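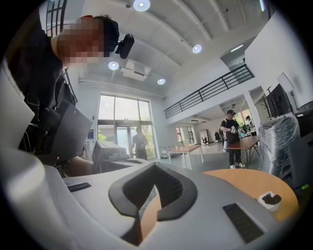
一人身穿黑色上衣，俯身低头，额前戴着黑色头戴设备。

把中场休息还给我们

文／郭莲（Liên Quách）

我第一次走进德鲁里登影院，是为了躲雨。说起来有点不好意思，一个给杂志写电影稿子的人，搬到斯蒂尔特姆都快一个冬天了，居然还没有去过镇上唯一的电影院，每次都是从门口路过，看一眼玻璃橱窗里的排片表，心里想着下周一定来，然后下周又在家里的沙发上，抱着毯子，把一部三个小时的片子分成三个晚上看完了。那天雨下得实在大，我的伞又在桥头被风掀翻，只好推门进去，想着买杯热茶，站一会儿就走。结果我在里面坐到了夜里十一点，吃了一碗番茄汤、半块别人的核桃蛋糕，还跟一位素不相识的老先生争论了二十分钟，片中那个哥哥到底有没有看到信。

争论发生在中场休息的时候。对，中场休息！电影放到一半，画面暗下来，银幕上打出一行白字，请大家稍事休息，接着灯亮了，全场的人伸懒腰的伸懒腰，找鞋的找鞋（真的有人脱鞋），慢悠悠往门厅里走。我坐在原位愣了好一会儿，还以为是机器出了毛病。旁边那位老先生看我不动，很客气地提醒我：“汤要排队的，去晚了就只剩面包了。”

我后来为这句话去了很多次。

影院的主人叫莉莉安娜·里齐，大家都喊她莉莉安娜，连来看儿童场的小孩子也这么喊。她的个子不高，说话很快，走路更快，跟她做采访得一路小跑着做，从售票口跑到厨房，从厨房跑到放映间，再跑回来给一个忘了带眼镜的客人找备用眼镜（她有一整个饼干盒的备用眼镜，都是别人落下的，过了许久没人来认领）。我们真正坐下来谈话，是在2022年3月9日的上午，影院还没开门，门厅的暖气刚刚热起来，她给我倒了咖啡，自己却端着杯子站着，说坐下来就想睡觉。

“你小时候看电影有中场休息吗？”她问我。

我说有的。我外婆家那边放露天电影，换片盘的时候总要停一停，卖甘蔗的人就趁这个时候挑着担子走进来，削甘蔗的声音哗啦哗啦的，我现在看老片子看到某些地方，嘴里还会冒出一点甘蔗的甜味。

“就是这个，”她说，“我要的就是甘蔗。”

她接手影院之前，在外地的连锁影城做过好些年的排片。那份工作她讲得很平和，没有一句抱怨，只是说那时候每天盯着表格，算的是两场之间能挤出多少分钟来打扫，后来有一天她发现自己已经很久没有完整地看过一部电影了。正好老家这间影院的前任主人要退休，问她有没有兴趣，她想了一个周末就答应了。只有一个厅，110个座位，椅子是旧的，银幕左下角有一小块补过的地方，坐在前排能看出来。她说第一年她心里发慌，什么都学着大影城来，预告片放足，散场音乐放得震天响，门厅里摆了一台谁也不会用的自助取票机。来的人不多，来了的也是看完就走，停车场五分钟就空了。

“我站在门口跟人说晚安，人家一边说晚安一边已经在掏车钥匙了。”

改变的缘由有点好笑。那年她排了一部很长的片子，一部叫《普拉利亚》的家族故事，从祖母的婚礼一直讲到孙女离家，光是吃饭的戏就有好几大段。首映那晚放到一半，厨房那边跳了闸，连带着放映间也断了电。她摸黑跑到前面去道歉，请大家到门厅里等一等，又因为实在过意不去，把原本留给自己和员工当晚饭的一大锅豆子汤端了出来。等电修好，她去喊人回座，喊了两遍没有人理她。满门厅的人端着纸碗，正在为那位祖母该不该卖掉房子吵得热火朝天。

“我当时想，好吧，那就这样吧。”

从那以后，德鲁里登所有超过两个小时的片子都有一次中场休息，特别长的就休息2次。至于从哪里断开，这件事归放映员托马斯·多纳蒂管，他对此的讲究，我得另起一段慢慢说。

托马斯在放映间里有一本硬皮笔记本，每部新到的片子他都要先一个人看一遍，边看边记。他给我翻过几页，字写得极小，旁边画着箭头和波浪线。他的想法是，断点绝不能放在最紧张的地方，那是电视剧的做法，观众出去以后只会惦记着快点回来，汤都喝不踏实；也不能放在太平淡的地方，否则人心一散，下半场要重新热起来就难了。他喜欢断在一个人物刚刚做了决定、可是后果还没有来的那一刻。比如有人把门关上了，有人上了一列火车，有人把一封信放进抽屉里。他说观众走出去的时候，心里揣着一件事，不重，可是一直在，这样最好聊天。

我问他有没有断错过。他想了一会儿，很诚恳地告诉我，有一部爱情片他断在了求婚之后、回答之前，自己还挺得意，结果门厅里有一对年轻人真的因为“她会不会答应”这个问题吵了一架，下半场是分开坐的。“下半场她答应了，”托马斯说，“我说的是片子里的那个。”那对年轻人后来又一起来过，坐在一块儿，他从放映间的小窗口看见了，松了一口气。

当然也有人不喜欢。我不想把这篇文章写成一封情书（虽然写到这里，多少已经是了），所以专门去找了几位不赞成的观众聊。阿斯勒·居内什是镇上中学的音乐老师，她说得很直接：一部电影的节奏就像一首曲子，乐章之间停一停可以，乐章中间停下来去喝汤，她受不了。导演如果想要休息，自己会写进去的。她讲的道理我其实同意一大半。我问她那怎么办呢，她说她看过排片表，每部长片上映的那一周里，总有一场标着“不间断”，她就看那一场。后来莉莉安娜告诉我，不间断场正是阿斯勒写信来建议的，信写了满满两页纸，措辞非常有礼貌，也非常生气。

我去看过一回不间断场，是跟阿斯勒一起去的。她看电影的时候坐得笔直，双手放在膝盖上，片尾字幕滚到最后一行才肯站起来。我得承认，那天晚上的感受是另外一种，灯亮的时候我几乎说不出话来，脑子里满满当当的全是刚才那些画面，我们两个人一路走到河边才开口，她先说的，说第二段的大提琴录得太近了。我很庆幸一间小影院里能容得下这两种看法，并且它们还共用同一台爆米花机。

说到爆米花，就不能不说吃的。我知道这几年大家对影院里的吃食意见很多，有的地方恨不得把整间餐厅搬进放映厅，灯光一暗，服务员猫着腰在你面前来来去去，你正为主人公掉眼泪，左边递过来一份鸡翅。德鲁里登的规矩是，放映的时候厅里只能吃爆米花和不响的东西（“不响的东西”是牌子上的原话，具体指什么，小朋友们有各种各样的解释），热食一律留到中场，在门厅里吃。

厨房由梅西·恩齐奥卡掌管。她以前在渡口边上开早餐铺，手脚利落得不得了，能在十分钟里盛出一整个厅的汤。菜单很短，写在一块黑板上，一共4样：一种汤，一种面包，一种蛋糕，还有一种她叫作“今天的那个”的东西。今天的那个有时候是烤土豆，有时候是咖喱角，有一次是一大盘切好的橙子，那天放的片子讲一家人在沙漠里走了很久，梅西说她试看的时候渴得不行，觉得大家也会渴。

我在厨房的角落里站过一个晚上，看她怎么掐时间。她是不看钟的，她听。放映厅的墙薄，声音透得过来，她听到某一段配乐就开始切面包，听到某一句台词就把汤锅的火关小，等托马斯那边灯一亮，第一碗汤刚好放到台面上。同一部片子放到第三天，她已经能把前半场的对白背下来了，一边搅汤一边跟着念，语气比演员还要重一点。可是下半场她几乎都没看全过，那段时间她在洗碗。我问她遗不遗憾，她笑着说散场的时候看大家的脸就知道结局了，哭着出来的就是好结局，闷着头出来的，多半是导演没想好。

我把这话转述给托马斯，他说有道理，但是不全对，然后给我讲了半个小时的例子，恕我在这里就不一一写了。

门厅本身也值得说几句。靠墙有一圈长凳，是从一间拆掉的候船室里搬来的，坐上去稍微有点斜，坐久了人会不知不觉往右边滑，跟邻座越靠越近。角落里有一架立式钢琴，谁都可以弹，但是大家心照不宣，中场的时候不弹太吵的曲子。墙上挂着历年的排片表，最早的几张已经黄得看不清片名。我最喜欢的是楼梯下面那一面软木板，观众看完上半场，可以写一张纸条钉上去，猜后面会怎么样。纸条五花八门，“叔叔是坏人”，“狗一定要没事啊”，“我觉得她根本没去过巴黎”，还有一张小孩子的字，歪歪扭扭写着“会下雪”。那部片子后来真的下雪了，下得铺天盖地，我听见后排有个细细的声音喊了一句“我就说吧！”，全场都笑了。

莉莉安娜把这些纸条全部留着，按片名装在信封里。去年全年影院卖出2,192张中场热食的餐券，她跟我讲这个数字的时候很骄傲，说比前一年好多了，汤锅都换了大的。票房的账她也给我看了，我不大会看账，只看得出来有些月份很难，冬天尤其难，暖气费一栏的数字长得吓人。她没有避讳这一点。有两个月她是靠把影院上午租给一间叫“阮家”（Nguyen）的点心铺办试吃会才撑过去的，客人坐在放映厅里吃米糕，银幕上放着无声的老片子。她说那两个月她学会了包粽叶，包得不怎么好看，但是不漏。

我问她有没有想过扩建，或者加一个厅。她摇头，摇得很快，说加了一个厅，两边的中场就不在同一个时间了，大家聊的就不是同一件事了。这个理由我在任何一份经营计划里都没有见过，想了好几天，觉得越想越对。

写这篇稿子的这几个星期，我一直在琢磨，为什么短短二十分钟会让我这么惦记。在家里看电影，暂停是随时可以的，我暂停去烧水，暂停去回消息，暂停了就忘了，第二天再打开，得想半天前面讲到哪里了。可是在德鲁里登，停下来的时间是大家一起停的，你端着碗，左边的人端着碗，右边的人也端着碗，谁都不知道后面怎么样（看过的人要去长凳另一头坐，这也是规矩，有一块小牌子）。平时在镇上买菜寄信，碰了面顶多点个头的人，这时候会突然凑过来，十分认真地问你：“你觉得她妈妈知道吗？”

那位跟我争论信件的老先生，我后来又遇见过好多次，我们到现在也没有交换过姓名，只是见了面就接着上次的往下说。他坚持哥哥看到了信，依据是桌上的杯子挪了位置。我又去看了一遍，专门盯着杯子，确实挪了，可我觉得是风。他说屋子里哪来的风。我说窗开着呢。他说窗是关的。托马斯听不下去了，从放映间里出来，说他可以翻一翻笔记本，我们两个一起拦住了他。

最后说些实用的。德鲁里登影院就在斯蒂尔特姆的桥头，从车站出来沿河走，看见绿色的雨棚就到了。长片的中场热食请在买票的时候一起订，临时去也有，不过像前面说的，去晚了就只剩面包，面包也很好。怕冷的人请坐中间偏后，暖气管从那里走。三月里每天晚上放一场，排片表贴在橱窗里，标着“不间断”的那一场，请把汤留到散场以后再喝，梅西会给你温着。如果你看见一位坐得笔直的女士，不要在片尾字幕还没放完的时候从她前面走过去，我试过一次。

下个星期影院要重映《普拉利亚》，还是那部跳过闸的长片，断点托马斯已经重新选过了，他不肯告诉我在哪里。梅西说那晚煮豆子汤。我订了两碗。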